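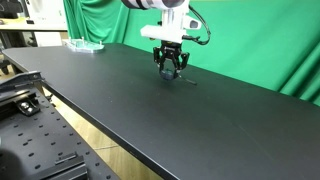 作業台および備品の使用に関するお知らせ

共用作業室の運営につきましては、平素よりご理解とご協力を賜り、厚く御礼申し上げます。

黒色天板の作業台は、つや消し仕上げのため、細かな擦り傷や白い粉じんが目立ちやすくなっております。ご使用後は、備え付けの乾いた布で天板全体を拭き、手前の縁に残ったほこりも取り除いてください。研磨剤を含む洗剤の使用はご遠慮願います。

緑色の背景布は、ひだを寄せた状態で掛けております。取り外しや洗濯を希望される場合は、3日前までに管理担当へお申し出ください。布の裾に物を置くことはお控えください。

棒状の部分をもつ小型の物品を台上で扱う際は、先端が天板に触れないようご注意願います。保管には、Hemmin棟1階の棚にある仕切り箱をご利用ください。箱は50個用意しており、1回の利用につき8個まで貸し出しいたします。

なお、5月に実施した備品調査の結果、登録備品は2,218点となりました。一覧は受付にて閲覧いただけます。記載内容に相違がある場合は、備品番号を添えて下記担当までご連絡ください。

管理担当:Tassanee Chaiyaporn
備品台帳担当:Lertchai Rojanasak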